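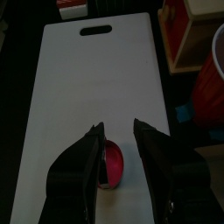

A small red lid on the chopping board, between the open gripper fingers.

Gripper force fault on the Bevan cell: your questions
Last updated 28 May 2023

What was the fault?
The left arm pressed down harder than it should when reaching for low objects. The controller held the wrong height for the table after a restart, so the arm thought it still had 6 mm to go when the fingers were already touching something. It carried on pushing until the motor current limit stopped it.

Was anyone hurt?
No. All the people on shift were outside the marked line when it happened. One finger was bent and had to be replaced, and a plastic lid cracked.

How many runs were affected?
We checked 1,372 runs and found the fault in 19 of them. Those runs have been taken out of the shared folder. If you copied files to your own machine before we did this, please delete them and copy again. The list of run numbers is pinned in the Skiltwood channel.

Why didn't the emergency stop trip?
It is a button, and it only works when a person presses it. The automatic stop is separate and looks at motor current. Its limit had been set for lifting the heavier items and was too high for fingertip work. Bogumił Kaczmarczyk has lowered it on both arms.

Which tasks are most at risk?
Anything flat or shallow. Lids, felt pads and the chopping board all bring the fingertips close to the table or right on to something resting on it. Tall items such as cups are less of a worry – the fingers meet the side of the cup well above its base.

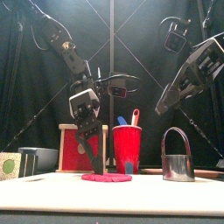

If you are running a low pick, use the slow speed setting and keep a hand near the stop button until the arm has lifted clear.

Is the right arm all right?
As far as we can tell, yes. It keeps its own height value and that was correct in every run we looked at. It has had the same software update as the left, and both arms now refuse to move after a restart until the height check has been done.

How do I do the height check?
Clear the space under the arm, choose Touch Off from the setup menu and let the arm come down by itself. It takes 20 seconds. Do not guide it by hand. If the number on the screen is shown in red, stop there and tell Piroska Vörös.

The arm has stopped and the fingers are pressed against something. What now?
Press the stop button first. Do not pull the object out, as the fingers can spring when the load comes off. Open the gripper from the menu, then raise the arm in small steps. Write it in the log even if nothing looks damaged.

Does this affect the cell at Hultonbridge?
The Hultonbridge cell has a different controller and does not have this fault. The one at Nunby does, and it stays switched off until its update has been fitted.

When is the next full inspection?
September, for both arms. Finger wear will be added to the inspection sheet before then.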